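23 November 2023

**Ceilometer, Gernmont – spurious layer at 300 m**

Carrying on from the last entry. The thin layer at 300 m is still in the Gernmont profiles and is still absent at Barport. Both units are running the same firmware and the same settings (5 m gates, 30 s profiles), so the comparison is fair as far as the raw files go. The layer doesn't move with the boundary layer. It doesn't respond to wind direction either, which rules out my first idea of smoke from the yard.

Three candidates left on the board:

- electronic ripple in the receiver
- overlap correction no longer matching the optics
- something on the window

## Window

Rhys cleaned the window at Gernmont with the usual cloth and deionised water. The window transmission flag went up slightly and stayed up. No change in the layer. The blower was working before and after. I'm treating the window as eliminated, though I would like the inside face looked at when the unit next comes in.

## Dark profiles

Hood on, telescope vertical, laser firing. Saskia ran it after sunset to keep the solar background out of the argument. Note that the hood has to be pushed fully down on to the collar. In the first attempt it was sitting proud on one side and there was a bright return in the lowest gates. That run is kept in the folder but marked bad. Don't average it in.
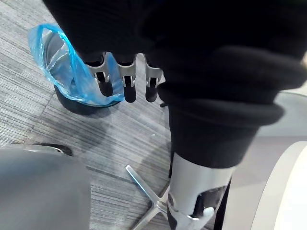

*Black knit fabric over the fingers, metal upper segments and black tips showing.*

The second attempt gave 57 usable dark profiles. The mean shows the expected undershoot after the near-field pulse, then a slow ripple decaying with range. After range correction the ripple is far too weak at 300 m to produce what we see. It does matter higher up. In the weak signal above the boundary layer it is comparable with the molecular return, and we should be subtracting it regardless.

What was done:

1. Averaged the dark profiles before range correction. Doing it afterwards gives the same answer on paper, but the scaling in the file is integer and the rounding shows.
2. Smoothed above the first few hundred metres only. The near-range structure is real and narrow.
3. Subtracted from the Gernmont raw signal and reprocessed in Harawira.

The layer was unchanged. The aerosol-free region above looks better, with less banding on the quicklooks.

One trap for whoever repeats this: Harawira applies its own background subtraction, taken from the far gates, before it reads the dark file. If the dark file has already had its background removed then all is well. If it hasn't, the offset gets taken off twice and the upper profile goes negative. Ruby-Lee found this in the Barport set last month and I walked straight into it again.

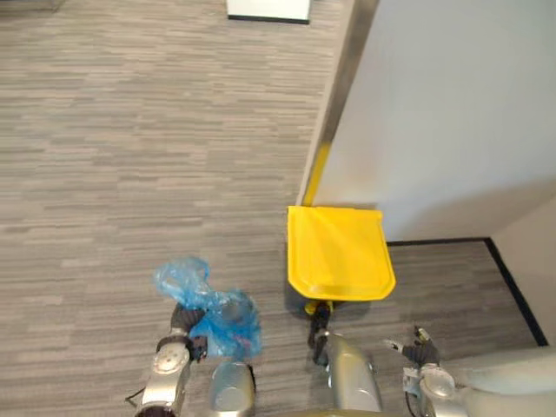 ## Overlap

This is now the favourite. The unit applies a stored overlap function from the manufacturer's test sheet, fixed for the life of the instrument. Incomplete overlap is corrected by dividing, so a small error in the function becomes a fixed-height feature in the output, always in the same gates and proportional to the signal around it. That is the behaviour we have. On clean days the layer is faint, and on hazy days it's strong.

Plotted the strength of the feature, as a ratio to the mean of the gates either side, against the internal temperature from the housekeeping file. There is a clear slope. The feature is strongest when the unit is warm, fades as it cools and on the coldest nights turns into a slight dip. Scatter is large in the middle of the range. I haven't fitted anything yet and would want more cold nights first.

Themba pointed out that internal temperature and time of day are tied together here, so a real daytime layer could produce the same slope. Fair objection. Two checks:

- Night-time only. Slope survives, with fewer points and a narrower temperature span.
- Heater test. Kane forced the Sekera heater on overnight, in a well-mixed residual layer with no cloud. The internal temperature rose and the feature came up with it over the same period. Nothing comparable at Barport during those hours.

The heater test is the stronger of the two. It's one night, so I would like it repeated with the heater cycled on and off and the times written down. Kane's start time is from memory, and the housekeeping file only records heater state as a daily flag.

Why Barport doesn't show it: unknown. It may simply be a better-aligned unit. The Barport cabinet is also shaded for most of the day and the internal temperature hardly moves, so a dependence could be present without our having sampled it.

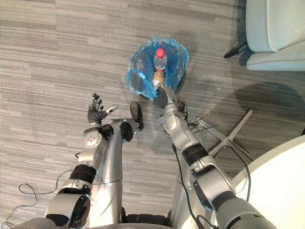
The practical question is what to do with the data already archived. A temperature-dependent correction needs a reference profile for the lowest gates, and we don't have a second instrument at Gernmont with full overlap down there. The usual way round this is to pick periods when the boundary layer is deep and well mixed, assume attenuated backscatter is constant with height over the lowest part once extinction is allowed for, and take the departure from that as the overlap error. Each accepted period gives one correction function at one temperature. Collect enough of them and interpolate.

The homogeneity assumption is the weak part. In damp conditions the particles swell towards the top of the mixed layer and the backscatter rises with height, so a selection that lets humid cases through will build that gradient into the correction. Need a humidity limit on the selection as well as the gradient test. Rhys has the met mast data and will pull it on to the same time base.

## Calibration constant

Left alone for now. The liquid cloud method integrates through the layer, and with cloud base well above the affected gates the feature adds only a small amount below base. Low stratus cases are another matter. I've set the script to reject anything with base inside the overlap region until this is settled.

## To do

- Repeat heater test, cycled, times logged (Kane)
- Mast humidity on to profile time base (Rhys)
- Selection script for well-mixed periods, run on Gernmont first, then Barport as a control (me)
- Check whether the reprocessed files need a new version tag before they go anywhere near the archive (Ruby-Lee)
- Dark run at Barport, hood fully seated (Saskia)

Open: is the slope the same warming and cooling? The housekeeping sensor is on the board and the optics will lag behind it. If there is a loop in the plot then one temperature isn't enough, and the correction will need a lag term.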